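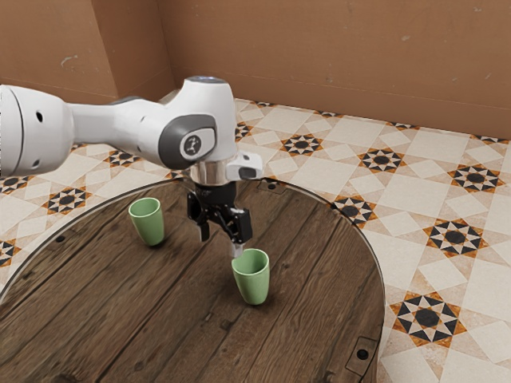 Progress report, Pledton Youth Storytelling Program, 10 September 2026

Workshops ran at Cokthorpe and Drivley from May. Enrollment stands at 13, with 9 first drafts recorded. Editing is behind schedule — the Antoniuk grant covers six sessions per site, and Drivley has held four. 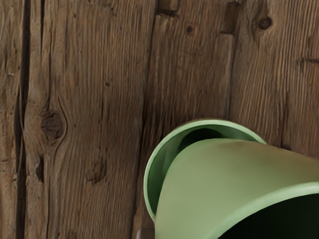

When will the remaining Drivley sessions be held?
Both are booked for next month, within the current budget. Final recordings go to the Pledton archive after family approval.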